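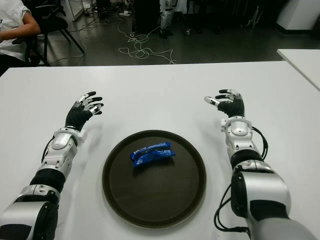 Figure 1. Both arms open over the serving tray, with a crumpled blue package as the test item.

Kurmont Student Robotics Project
Interim progress report to the Hourani Education Fund
Submitted by Shayne Sutcliffe, Project Lead, Brorstead College
2025-01-16

1. Period covered

This report covers the autumn term up to the end of December. It follows the headings in the grant agreement and should be read alongside the spending sheet sent separately by the college finance office.

2. Purpose of the grant

The Fund awarded £3000 towards a student project in which a two-armed robot is taught to clear small items from a tray. The project runs as an after-hours club and is open to all second-year engineering students. Its results will be entered in the Temow Challenge, the regional competition for college teams, in the summer term.

3. Work completed

The students began with rigid objects, mainly cups and small boxes, before moving on to soft packaging in November. Soft items have proved much harder. A wrapper changes shape each time it is handled, and a grip that holds on one attempt may slip on the next. The club therefore decided to keep the tray in one place near the front of the table and to vary only the item and the way it lies. Both hands start each attempt open and raised on either side of the tray.

By the end of term the students had logged 147 attempts with soft items. Each entry records the starting position, the hand that made first contact and the outcome. The right hand is at present the more reliable of the two. The left tends to close early, and the team is looking at the timing of the finger movement before making any change to the arm itself.

Students work in three groups: movement, grip and records. Members change groups at half-term so that everyone gains practice at the controls. This arrangement has worked well, although the records group asked for a clearer form after the first few weeks, and a new one is now in use.

4. Spending

Nearly half of the award has been spent. The main costs were replacement fingertips, cables and the hire of a second set of controls. The college has met the cost of the room and of staff time. No request is made to move money between headings.

5. Difficulties and delays

Two sessions were lost in December when the room was needed for examinations. The planned work on handing an item from one hand to the other has been put back to the spring term. Loose cabling on the floor was raised at the last safety check – covers have been ordered and will be fitted before the first open session for visitors.

6. Plans for the next period

The team intends to repeat the soft-item attempts with the revised finger timing, begin work on the hand-to-hand transfer, and hold a practice run under Temow rules before Easter. Representatives of the Fund are warmly invited to attend the practice run, and dates will be sent once the room booking is confirmed.

Questions about this report should be sent to Shayne Sutcliffe at the college office.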